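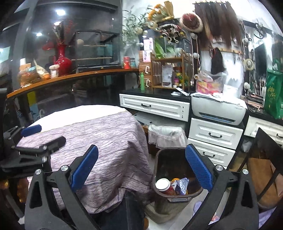
The Prergate is a hand-held gripper kit made by Bonov, a small workshop firm, and sold to people who want to record everyday household jobs for teaching robots. It grew out of a bench tool drawn up by Nivaldo Cavalcanti, who wanted something a person could carry from room to room without a trolley, a power lead or a great deal of fuss.

Each finger ends in a ridged blue pad, and the black arms that carry the pads turn on round silver screws. The kit is sold singly or as a pair, and the pair has always been the more popular choice, perhaps because so many ordinary chores — folding a sheet, say, or smoothing a cloth — really do want two hands. A full set of spare pads takes 5 minutes to fit, and the maker lends kits for up to 60 days.
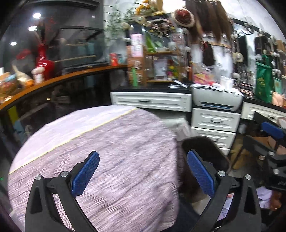 Can the pads be bought separately?

They can, in packs from Bonov or through its reseller Softić, and they fit both the single kit and the pair.

Ermelinda Rebelo, who wrote the handbook, added a long and rather friendly chapter on working in furnished rooms for the second edition, which runs to 54 pages.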